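3.2 Bench layout and mounting

Layout was settled early, before any timing work, and kept the same for all 14 sessions. Everything the operator touches goes on one vertical panel. We tried a loose tray first (the Istell layout, see 3.1) and dropped it, parts kept migrating and the setup time between sessions was all over the place. Vertical took longer to build. Worth it. Vittoria Mazza drew the holder plates, two revisions, the second with wider spacing after complaints about knuckles.

Panel is ribbed so fixtures can be shifted sideways without drilling. Height was set once per operator and then left alone. Lights at the back of the room stayed off during sessions, which cut glare complaints but made it a pain to find dropped screws.
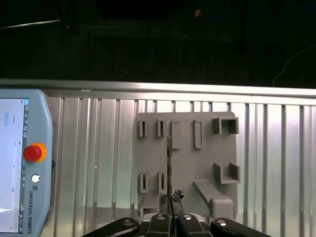 Figure 4. Panel with holder plate and teach pendant, Grarkau bench.

Reach distance was the main thing we wanted to control. In the Hisitz arrangement the stop control sat on a separate post 800 mm from the holders and people had to turn there whole body. On the Grarkau bench the pendant stands to the left of the gray printed plate, red stop button on the same side of the screen as the plate, so the hand travels sideways and not back. Plate corners are rounded, a request from the first group, sleeves were catching. Limit for a comfortable sideways reach was set at 400 mm from the operator's midline and checked with a tape every Thursday.

One open issue: reflections. Bare aluminum under a strong light gives bright bands between the grooves, and two operators said small parts were hard to pick out against it. The matte plate helps localy, the rest of the panel doesn't. Venckus bench has a painted panel and no such comments were logged. Not tested seperately, see Section 5.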